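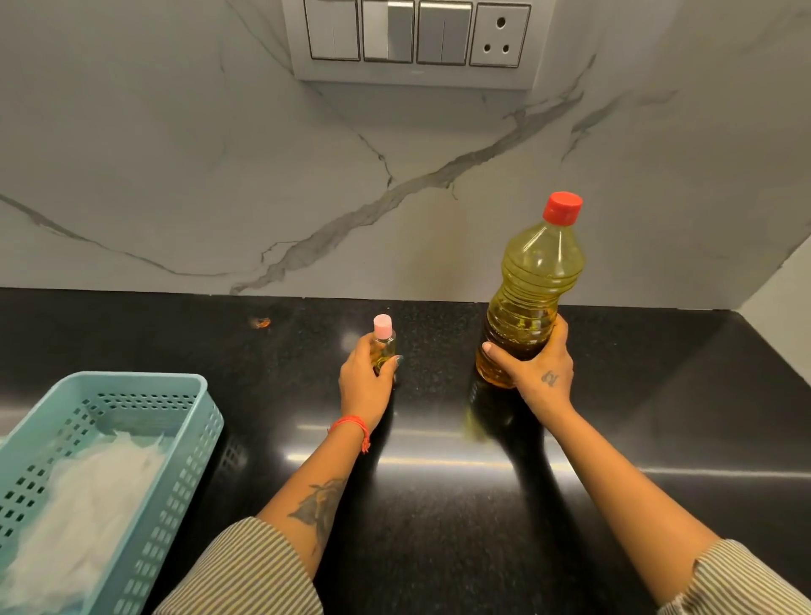
Hand demonstrations in Ulik are recorded from head height, with the demonstrator's own hands standing in for the grippers. Set the recorder to 300 frames per segment and work at normal kitchen pace. Choose a task that needs both hands at once. With a large oil bottle in the right hand and a small one in the left, each arm gets its own track, and the two caps – red and pink – give the labeller an easy way to tell the tracks apart.

1. Clear the counter of anything the task doesn't use. Polished stone produces reflections that the tracker can read as a second object, so run the Avram mask before recording.

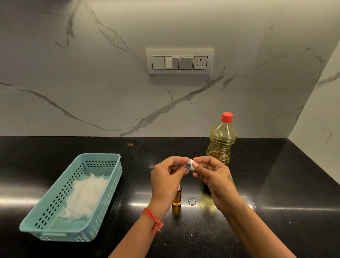 2. Keep fine finger work in its own segment. Pinching and rolling a wick needs fingertip labels, while lifting and holding a bottle only needs wrist pose and grip width. Mixed segments are rejected on import.

3. Pause with both hands still for 6 frames at each grasp and release. Volkan Tatlı's script cuts on these pauses.
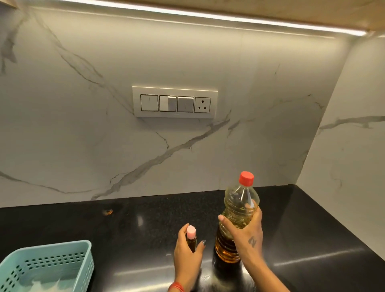 4. Export to Sastesico and check the grip width curve for each hand. Discard any segment with a tracking score under 86.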